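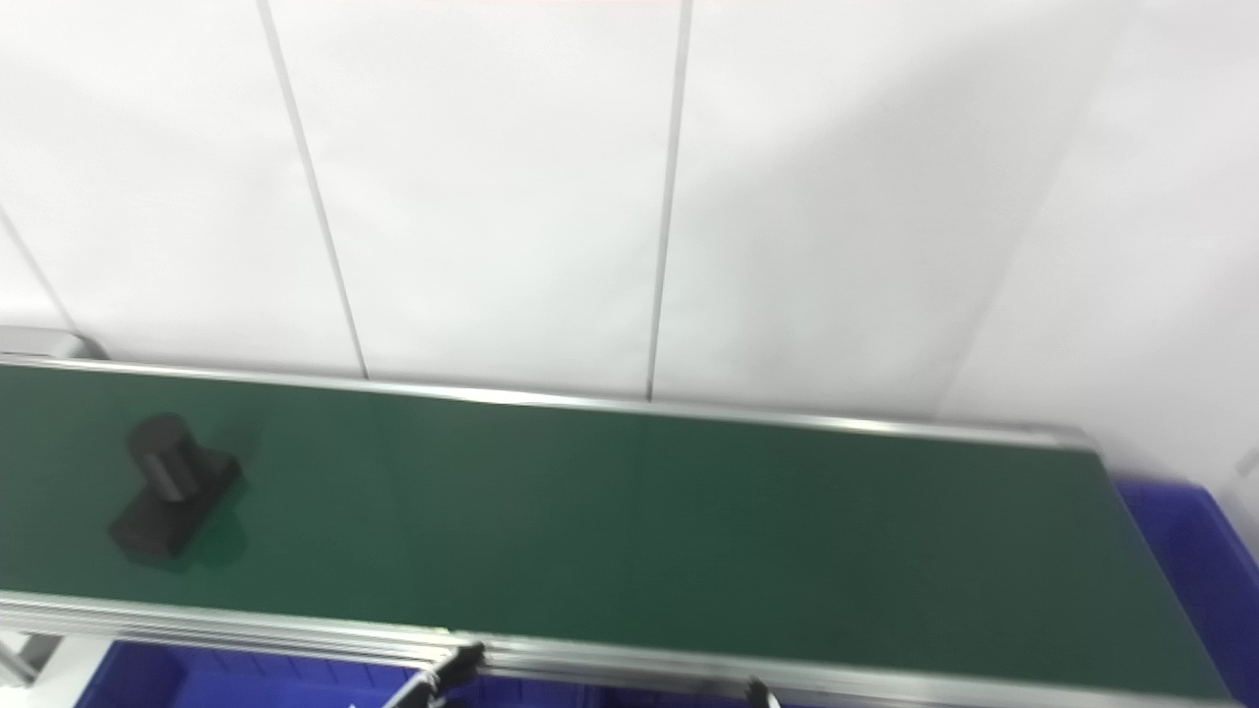 The green belt is in at Plikcombe, and I've been to have a look

June 2018

Regular readers will know I've been going on about the Plikcombe packing room since February, when the old roller table finally gave up and everything had to be carried from one end to the other by hand. Well, the new conveyor is in! I popped over from the Berthorpe office to see it, meaning to stay for a quick cup of tea, and ended up hanging about for most of the afternoon.

It's a long thing with a dark green belt and silver aluminium rails down both sides, and it has gone right along the foot of the white wall. I wasn't sure about that when I saw the drawings (I'd have put it in the middle of the room so people could get at it from both sides) but I've come round. It leaves the whole floor free for the trolleys, and you can walk straight through from the loading door without turning sideways, which on the old layout you very much couldn't.

The wall itself is worth a mention as well. It used to be bare block and shed a fine grit over everything you put near it. Now it's big flat white panels with only a thin seam between them, and the place is so much brighter that I thought they'd changed the lights. They haven't, I asked.

As for how it works, the blue plastic bins are the bit everybody in the room wanted to talk to me about. There's one past the end of the belt and another tucked down below the near rail, and the idea is that finished pieces go in the first and anything that needs a second look goes in the lower one. Simple enough, although there was a fair bit of debate over whether the lower one ought to come up a few inches. My back says yes. The fitters from Kaner have said they'll bring a bracket next time they're passing and we can try it.

The first pieces due to go through are the Marulanda stands, the matte black ones with the upright cylinder on a flat rectangular base. They're a good test because the old rollers hated them. The corners of the base used to catch in the gaps and over they'd go, and I've still got a dent in my desk at Berthorpe from one that I took home to glue. On a flat belt there's nothing to catch on, so you can set one down at any angle you like and not fuss about lining it up.

The order is for 913 of them, packed 18 to a carton, and before anyone writes in, yes, I know that doesn't divide evenly. The last carton will have a lot of paper in it.

A couple of practical bits for those of you on the rota. The belt will run at the slow setting for the first 2 weeks while we all get used to it, so please don't fiddle with the dial. Mugs stay on the windowsill and off the rails, however handy that wide grooved one looks (I was told off for this within five minutes of arriving). And if you've borrowed a blue bin for your allotment, could we have it back please, we're 5 short.

Packing starts on the early shift and I'll be over again once the first pallet has gone out.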